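Accueil | Programme | Intervenants | Notes des séances | Contact

Égoutter, rincer, ranger : la passoire dans une petite cuisine
Notes pour l'intervention de Rosalie Leitner, rencontres Geslow, atelier cuisine du quotidien
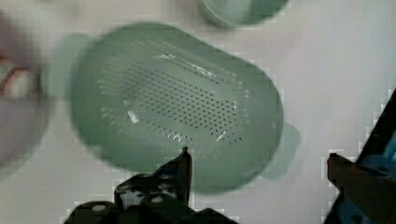

Commencer par la question posée à l'inscription : quel est l'ustensile que vous lavez le plus souvent sans vous en servir vraiment pour cuisiner ? Beaucoup ont répondu la passoire. On y passe la salade, les pâtes, les lentilles, les cerises, et elle finit sur l'égouttoir à prendre toute la place. Je parle ce matin des modèles en plastique, ovales, avec une languette à chaque bout, comme la verte. Regarder la répartition des trous : serrés au milieu du fond, plus rares en remontant vers les parois. C'est de cette répartition que je vais parler pendant la première partie. Les passoires en métal viendront après la pause, avec Bendik Magnusson.

Dire tout de suite d'où je parle. J'ai tenu la cuisine de la maison de quartier de Bulivholm, où l'on servait le repas de midi à partir de produits secs et de légumes du marché. Petite cuisine, un seul évier, peu de rangements. Je ne suis pas ingénieure. Ce que je raconte vient de l'évier.

1. La forme

Ronde ou ovale. La ronde se pose bien au fond d'un saladier, l'ovale se pose mieux en travers d'un évier étroit. À Bulivholm l'évier était étroit, on a fini avec des ovales.

Les deux languettes. Courtes, on les prend entre le pouce et l'index. Cela suffit pour de la salade. Pour des pommes de terre bouillantes, non : on pose la passoire dans l'évier d'abord et on verse ensuite. Ne pas tenir d'une main et verser de l'autre. (Raconter l'histoire d'Edeltraud et des raviolis, courte version.)

Le bord. Un bord épais et lisse se rince d'un geste. Un bord replié vers l'extérieur garde l'eau dessous, et cette eau coule dans le placard. Faire passer les deux échantillons dans la salle à ce moment-là, le vert et le blanc, et attendre qu'ils reviennent avant de continuer.

2. Les trous

Des trous ronds, pas des fentes. Les fentes laissent passer le riz et retiennent les brins de persil. Avec des trous ronds, le riz long reste, le quinoa passe. Pour le quinoa il faut une étamine ou un tamis, il n'y a pas de solution intermédiaire qui tienne la durée.

Fond et parois. Quand on verse d'un coup une casserole pleine, le fond est vite couvert par les pâtes et l'eau monte. Si les parois sont pleines, elle déborde par-dessus le bord. Une bande de trous en hauteur sert à cela. Demander qui a déjà vu l'eau déborder. Laisser répondre.

Essai fait avec Heidrun Oberholzer en avril, à reproduire chez soi : 100 grammes de lentilles vertes, cuites, versées dans 2 passoires différentes, 2 minutes d'attente, puis on pèse ce qui reste dans l'assiette posée dessous. Nous n'avons pas gardé les chiffres au propre et je ne les donne pas. Ce qu'on a retenu : secouer une fois au début change davantage le résultat que le choix de la passoire. Heidrun n'est pas d'accord avec moi sur la suite, elle pense qu'il faut secouer aussi à la fin. Si elle est dans la salle, lui laisser la parole.

3. Le lavage

Laver tout de suite. L'amidon des pâtes sèche dans les trous et on ne l'enlève plus qu'avec une brosse. Eau froide d'abord pour l'amidon, eau chaude ensuite pour le gras.

Passer le jet par l'extérieur, à l'envers, fond vers le haut. Les débris ressortent par où ils sont entrés. Les gens lavent presque toujours par l'intérieur et poussent les restes plus loin dans les trous.

Lave-vaisselle : panier du haut, retournée, légèrement inclinée. Bien calée, parce qu'un plastique léger se soulève avec le jet et se retrouve rempli d'eau sale.

Le calcaire. Voile blanc sur le plastique, surtout sur les couleurs pâles où on le remarque tard. Vinaigre blanc tiède, un quart d'heure, rinçage. Pas d'éponge abrasive : elle raye l'intérieur et ensuite tout s'y accroche, y compris le jus de betterave.

Les taches de tomate restent. Je n'ai rien de mieux à proposer que de rincer avant que la sauce ne touche la passoire, donc d'égoutter les pâtes avant de les saucer. Quelqu'un va parler du soleil sur le rebord de fenêtre. Oui, cela éclaircit, mais le plastique devient cassant à force.

4. Le rangement

C'est la partie pour laquelle la plupart sont venus, ne pas la bâcler.

Empiler par taille, la passoire sous les bols et non dessus. Un bol de la même série entre en général dedans. Si on range la passoire en haut de la pile, les languettes accrochent la porte du placard.

Attendre le séchage complet avant d'empiler. À Bulivholm on avait une règle : rien ne rentrait au placard avant la fin du café. Anika Iwasaki l'avait écrite sur un carton au-dessus de l'évier et le carton a tenu plus longtemps que le robinet.

Suspendre, si on a un mur. Il faut un trou dans la languette, ce que beaucoup de modèles en plastique n'ont pas. Ne pas percer soi-même, la fente part du trou et traverse la languette en quelques mois. Deux crochets plats sous l'étagère, sur lesquels on fait reposer le bord, marchent mieux. C'est le montage Treler, j'ai le croquis pour ceux qui le veulent.

Dans un tiroir : possible pour un modèle bas. Un tiroir profond avale tout, on n'ouvre plus que le dessus. Mettre la passoire devant, les couvercles debout derrière.

À côté de l'évier toute la journée : beaucoup de gens le font et s'en excusent. Je ne vois pas le problème si elle sert de corbeille à légumes entre deux repas. Oignons et ail, oui. Tomates, une seule couche. Champignons, plutôt dans du papier.

5. Combien en garder

Une grande pour les pâtes et la salade, une petite pour rincer les fruits. Avec un tamis fin en plus, on fait toute la cuisine courante. Edeltraud Tanner en garde davantage pour les confitures et elle a ses raisons, elle en parlera dans la séance sur les fruits.

Quand jeter : languette fendue, fond qui se creuse à l'eau bouillante, surface devenue collante même propre. Une passoire de couleur passée mais saine continue de servir. Celle qui se déforme à chaud peut finir au jardin, pour rincer la terre des carottes et des radis.

Questions qui reviennent, réponses prêtes

Plastique et eau bouillante. Regarder l'indication de température sous le fond. S'il n'y en a pas, garder l'objet pour le froid.

Passoire pliante. Pratique en camping-car. Les plis demandent la brosse à chaque fois.

Égoutter avec le couvercle de la casserole. Ça marche pour les pommes de terre. Monsieur Bühler, au premier rang l'an passé, soutenait que ça marche pour tout. Ne pas relancer le débat, on avait perdu dix minutes.

Rincer ou pas les pâtes. Non, sauf pour une salade froide. Passer vite.

Avant la pause : récupérer les deux échantillons, rappeler que l'évier du fond est ouvert pour ceux qui veulent essayer le rinçage à l'envers, et que les torchons propres sont dans le bac sous la table. Passer le micro à Bendik - il reprend avec l'inox et les tamis. Penser à laisser le croquis des crochets près de la feuille d'inscription.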